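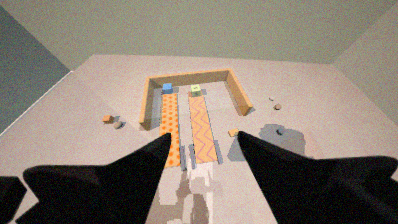
News > Media Releases > 2000

Print this page | E-mail this page

MEDIA RELEASE
September 13, 2000

Ralamham hall to reopen for community hire in February

The main hall at Ralamham will open for bookings again in February, after Ralamham Shire agreed to pay for a new roof, rewiring and a second entrance on the Cuadros Street side.

Work will start once the tender is signed. The contract covers the hall, the supper room and the covered walkway to the car park. The old kitchen is not part of this stage and will stay closed until the council has prices for new plumbing.

The hall has been shut to the public for 14 months. Dance classes, the playgroup and the Thursday badminton club have been using the school gymnasium at Holutar, and the flower show was held in a marquee on the oval.

Noreen Gilmartin, the shire's manager of community facilities, said the roof had been patched many times and could not be patched again.

"The iron over the stage end was past repair and the gutters were holding water against the wall," Ms Gilmartin said. "We looked at fixing half of it now and half later. Doing it in one go costs less and the groups only have to move once."

The new entrance will have a ramp and doors wide enough for wheelchairs and prams. The front steps on Derkero Road will remain, with a new handrail on each side.

Hire charges will be set by the council before the end of the year. Local non-profit groups will pay $14 an hour for the main hall under the draft schedule, and private functions will pay $20 an hour. The supper room may be hired on its own. A bond will apply to evening functions where alcohol is served.

Groups that had a regular booking before the closure will be offered their old time first. They have 4 weeks from the date of this release to tell the shire in writing whether they want it back. Times that are not taken up will then be offered to new groups.

"Some people have found they like the hours they have at Holutar, and that's fine," Ms Gilmartin said. "We just need to know so we can fill the gaps."

Chairs and trestle tables stored at the depot will be returned to the hall before it opens. The piano is being kept at the library and will be tuned after it is moved.

Parking behind the hall will be closed during the roof work. The lane to the tennis courts will stay open, but drivers should expect delays when materials are being delivered.

Plans can be seen at the shire office, counter 2, during office hours. Booking forms are available from the same counter and from the Holutar library.

Media contact:
Noreen Gilmartin
Community Facilities, Ralamham Shire

Print this page | E-mail this page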